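Chapter 5

The Shared Bench: Setting Out a Two-Arm Sorting Cell

5.1 Purpose of the chapter

The previous chapters dealt with a single arm bolted to a single board. Most readers will have built theirs at home, on a kitchen table or in a garage, and will have found that one arm can do a fair amount of work provided that everything it needs lies within its own reach. This chapter moves to two arms on one table. The mechanical parts are the same as before. What changes is the layout: where the bases go, which parts of the table belong to which arm, where the cables run, and where the bins must stand if each arm is to reach them without crossing the other.

The worked build is the Kereama bench, set up in a shared workshop by Maxine Ormsby and Eskil Tangen. It is a plain design and was chosen for that reason. The task is to pick up pens lying on a wooden table and put them into plastic bins. The control software is Gekitel, introduced in Chapter 2, and the parts list at the end of the chapter may be followed with any arm of similar reach.

By the end of the chapter the reader should be able to:

mark out the reach of each arm on a tabletop and find the region shared by both;
fix two bases so that they can be moved and put back in the same place;
choose bin positions from the reach drawing;
run cables so that neither arm can catch them;
carry out the 100-pick acceptance test and record the result.

5.2 Terms used

Base line. The straight line joining the centres of the two arm bases. All distances along the table are measured from it.

Own zone. The part of the tabletop that only one arm can reach.

Shared zone. The part that both arms can reach. Two arms must never be sent into the shared zone at the same moment unless the software has been told how to keep them apart.

Drop point. The position above a bin at which the gripper opens. It is a point in the air and must be set higher than the rim of the bin plus the length of the longest pen that may hang from the fingers.

Park pose. The position in which an arm waits when it has nothing to do. A good park pose is low, folded and outside the shared zone.

5.3 The table

The table should be heavier than seems necessary. An arm that stops quickly pushes back on whatever holds it, and a light table will answer by shaking. With two arms the shaking of one becomes an error in the other. Kane Costigan's earlier build, described in Section 4.6, used a hollow door on trestles and never placed a pen twice in the same spot.

A butcher-block top is suitable. It is stiff, it takes screws well, and the joints between the strips give a set of straight lines that are useful when squaring up the bases. The finish needs some thought. A glossy top reflects the ceiling lights, and a bright streak may be mistaken by the vision software for the barrel of a pale pen. Matt varnish avoids this. Where the top is already glossy, move the lights or adjust the exposure before altering anything in the software.

Rails along the sides allow a base to be slid and then clamped. They cost more than four bolts and a drill, but the first position chosen for a base is seldom the last. Set both mounting plates to the same mark on their rails, tighten them, and measure the base line at the front and at the back of the plates. The two measurements should agree. If they do not, loosen one plate only and correct that one.

5.4 The bench in plan

Figure 5.1 should be studied together with the reach drawing made in Exercise 5.2. Attention should be given to the position of the bins in relation to the two bases, and to the pens, which have been laid at many different angles. A set of pens all lying parallel is a poor test of a gripper: it exercises one wrist angle and leaves the others untried.

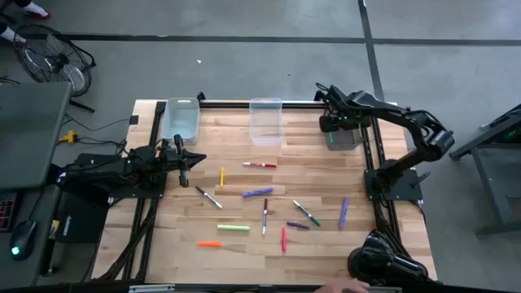

Figure 5.1. The Kereama bench. Bins in a row near the far edge, pens across the middle and lower part of the top, one arm mounted at each side.

Three points follow from the layout.

First, the bins are at the far edge and the pens are nearer the front. A loaded gripper therefore travels away from the operator's side of the table. Fletcher Faulkner's notes on the first version, in which the bins stood along the near edge, record a good deal of reaching in to clear dropped pens with an arm still powered. The order was reversed in the second version. The rule remains that hands stay off the tabletop while either arm is enabled.

Second, the bins are of different sizes and colours. This is convenient for sorting by type, but each bin then needs a drop point of its own, measured to its own rim. Do not copy a drop point from one bin to the next. Clear and translucent plastic raises a further difficulty, in that the software may see the wood grain or an object behind the bin and fail to find the bin at all. On a small bench the simplest cure is to fix the bins in known places and not to look for them.

Third, cables leave along the side rails. Cable should be tied to the arm itself as far as the elbow, left with enough slack to cover the full swing of the joint, and tied again at the base. Slack that lies on the tabletop will in time be picked up.

5.5 Height and clearance

A plan drawing says nothing about height, and most collisions on benches of this type are collisions in height. A gripper may be clear of a bin when seen from above and still strike the rim on its way across. For this reason every path should be checked a second time with the eye close to the level of the tabletop. A small camera set on a block serves equally well and leaves a record.

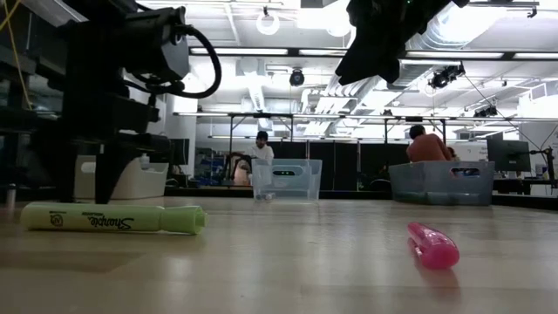

Page last changed: September 2024

At table level, a pen lying on its side takes up very little height, and a bin behind it takes up a great deal. The travel height must be set by the bin. On the Kereama bench the rule is to lift straight up from the pen to travel height, move across level, and come down only over the drop point. This is slower than a slanting path, but it can be checked by inspection. Slanting paths are taken up in Chapter 7, after the reader has a working bench to compare them with.

Note also the thickness of the object to be gripped. A highlighter cap is often slightly wider than its barrel, and fingers closing across the ridge between the two will tend to tip the pen. Set the grip point on the barrel, well clear of the cap. Where there is a clip, approach so that the fingers do not close on it.

5.6 The acceptance test

A bench is accepted when it has completed 100 picks in succession with no contact between the arms and no contact with a bin. A dropped pen is recorded but does not end the test. A contact does, and the count returns to zero.

The log kept by Visitación Valcárcel, reproduced in part in Table 5.3, covers 3,692 picks made after acceptance. It is the source for the failure types treated in the remainder of the chapter. Readers should rule up a log of the same form before going on: pick number, arm, pen, bin, result, remark.

Section 5.7 begins with the fixing of the left-hand base.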